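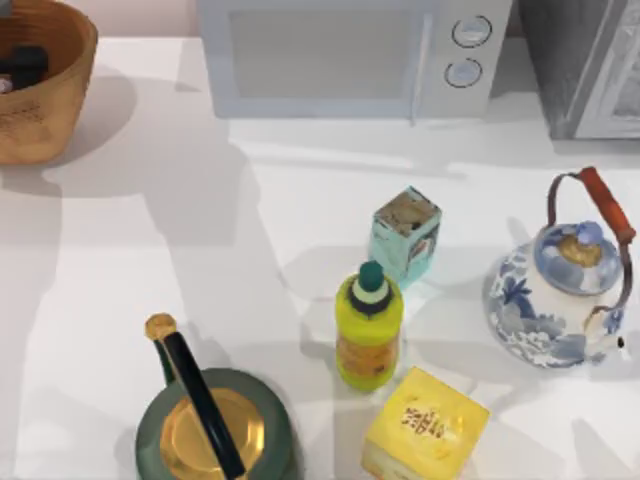 Home | Notebook | People | Visits | Contact

3 min read

15/11/2018 - open day, simulation bench

Writing this up while my feet recover. The visitors from Willham arrived early, of course, when Baltasar was still hunting for the good projector cable, so I walked them round the kitchen set on the big screen and let them ask whatever they liked. They were a lovely group and very patient with me. I do tend to go on when I get to the lighting.

The plan we agreed with Hullance was 2 tasks and 4 short talks, and we more or less kept to it. Sointu Tuominen took the first talk and explained why we build the counter in software before we let anybody near the real arm over at Pridosville. She is very good at this. She told them we can run a scene 1000 times overnight with the objects shuffled and come in to a log file in the morning, and a man in the second row wrote that down and underlined it!

Most of the questions were about the tea things. People know what a teapot ought to do, I suppose, and they have opinions about where you should hold one. One lady wanted to know if the arm would understand that you don't pick up a full pot by the spout. I said the grasp points are marked by hand for now, and that the wire handles on pots like ours give the planner a hard time - thin shapes always have. 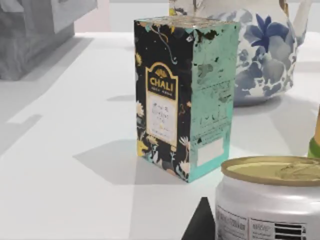
Wrist view, tea box task. Tip of the finger at the bottom, next to the can.

We stayed on this view a good while, and I'm glad we did. Seen from down there the box is tall and narrow, and the teapot is partly hidden behind it, so the visitors could see for themselves why we keep arguing about approach angles. Baltasar Benítez talked them through coming in from the side versus from above, and got a bit carried away with his hands (he knocked over the water jug, no harm done).

Notes to self and whoever does the January visit:

- Shadows are too crisp. Sointu wants softer light in the next build, and I agree with her.
- The small print on the box is mush up close. Ask Cuesta if they still have the larger texture files.
- Put the chairs nearer the screen. The back row couldn't read the joint readout.
- Bring more cups. We ran out before the third talk.

Still to do: copy the session logs to the shared drive, and send the Willham people the slides I promised them.

Comments (3)

Baltasar: The cable was in the drawer marked cables. I have no defense. Logs are copied now, by the way.

Sointu: Thank you for the kind words! Can we try the side approach with the can moved farther back before January? I'd like to compare.

Visitor from Willham: Thoroughly enjoyed the day, and the slides came through fine. My colleague is still talking about teapot handles.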